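Getting to Meltmont without a car

2025-06-12

So I finally made it to Meltmont, after going on about it since March! A few of you asked how we got there without driving, so I'll start with that, and then the hotel.

You want the train as far as Kettunen and then the ferry, and the ferry is lovely – 40 minutes, open deck, gulls following you the whole way. Buy your ticket on the quay, not online (I paid a booking fee and still had to queue with everybody else). There's a bus waiting at the other end, the number 61, and it drops you right by the harbour wall. Cases go underneath, bikes don't go at all.

We stayed at the Bondis, up the hill behind the church. It's a climb with luggage, I won't lie, but the room had a little balcony and we could hear the bells from bed. Ask for the back of the building if you're a light sleeper. Breakfast runs until ten and they're relaxed about it if you wander down late in your flip-flops.

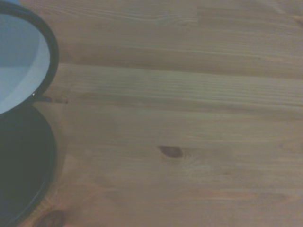

Bowl on a wooden table

Our best day was the coast walk out to Casent. My friend Ustyna Symonenko did it last year and told me to start early, and I ignored her, and got very pink. It took us 2 hours with plenty of stopping, mostly flat until the steps down to the cove. Take more water than you think! The swimming is gorgeous once you're past the stony bit, so pack some old trainers.

We got the last boat back from Casent, which leaves at six – the timetable on the jetty is the winter one, so check with the man in the kiosk. I'm hoping to go again in September, and next time I'm booking four nights.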